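Features > Software > Interviews

Brittany Leclerc writes planners at Sevau and would like fewer of them. "We had 5," she says. "Four disagreed. The fifth crashed, so we shipped it."

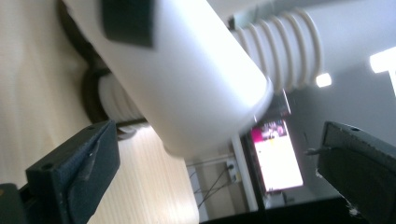
Gripper fingers around a white cylinder.

Her replay tool scores each grasp from 256 candidates, most of them terrible.
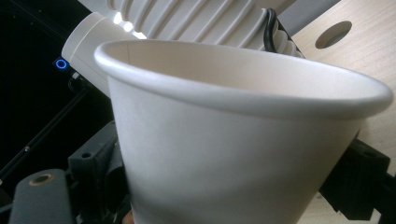

"The old one took 69 milliseconds to be wrong," she says. "Now it's 48."

Related
Brorbridge drops its simulator
MacDonald on logging everything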